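About us – Visits and open days

Menari is a small company that records people doing ordinary household jobs with hand-held grippers. The recordings are used to train robot arms to do the same jobs. We work out of a building on the Akham side of town, with a workshop downstairs and several furnished rooms upstairs where the recording takes place.

We started in two rooms above the Edwards building and moved when we needed more kitchens. The company is run by Hadiza Adebisi, who worked in warehouse automation before this and still does her share of the recording shifts. Most of our operators came to us from other kinds of work, including catering, home care and shop work. Experience with robots is not required for the job. Being patient with a bread bag is.

What we do

An operator holds a gripper in each hand and does a task with them: clearing a table, folding a towel, putting groceries away. The grippers have two fingers that open and close, and a camera that sees what the fingers see. A session is made up of many short recordings. After each one the items are moved, and the operator starts again from a different arrangement.

We keep about the work what any workshop keeps: a task sheet, a list of items, and notes on what went wrong. A dropped item is not thrown out of the record. It gets marked as a drop and stays in, and some of our customers ask for those recordings in particular.

The rooms are furnished like homes. They have curtains, plants, televisions and side tables with too much on them. A robot that has only seen bare benches does badly in a real living room, so we leave things where people would leave them. Tablecloths get changed often. Striped and patterned cloth is harder for a vision system than a plain surface, and it also moves when you pull something across it.

Open days

We hold an open day every June, and smaller visits through the rest of the year for school groups, college classes and people thinking of applying. The open day is free. Doors open at 10 a.m. and the last demonstration starts at 3 p.m.

Visitors come in through the workshop, where the grippers are cleaned and repaired. Finger pads wear down and have to be replaced, and there is usually a box of old ones on the bench that you can pick up and handle. From there you go upstairs in groups to watch a recording session.

The session is a normal one. We do not put on a show for it, and the operator will probably not talk while a recording is running. They will answer questions between recordings. Each demonstration runs for 5 recordings, and then there is time for visitors to try the grippers themselves.

Packaged food is the task we show most often. Everyone knows how to pick up a loaf, and almost everyone gets it wrong the first time with a gripper. The bag slides over the bread, or the fingers close on loose plastic and the loaf stays put. Children tend to do better than their parents at this. The usual advice from our operators is to open the fingers wider than you think you need, come in low, and close slowly. 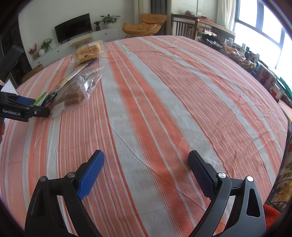 Page last changed: June, by the Menari office

The bread task, set up on one of the living room tables. Sliced bread in a clear bag is one of the more awkward items on our list. The slices shift inside the bag, the plastic reflects the window light, and a grip that works at one end will not always work at the other. Long flat packaging is a different problem, as there is very little height for the fingers to close on.

After the demonstration you can see recordings played back on the screens in the hall, and ask about how they are checked. Checking takes longer than most visitors expect. One person watches every recording at full speed and again at half speed, and fills in the sheet.

Who we work with

We supply recordings to Emau, who build kitchen and pantry robots, and to a few university labs. Emau bring one of their arms to the June open day when they can spare it. It is slow, and it stays behind a rail, but it does show where the recordings end up.

Group visits

Groups need to book ahead through the office. Please tell us the ages of the visitors and if anyone needs step-free access. There is an elevator at the back of the building, and the upstairs rooms are all on one level. School visits take half a day and include the workshop.

Visitors may take photos in the workshop and the hall. Please ask before taking any in the rooms – some of the setups belong to customer projects and are kept private until the work is delivered.

Parking on the street is limited to two hours. The lot behind the building is open to visitors on open days only.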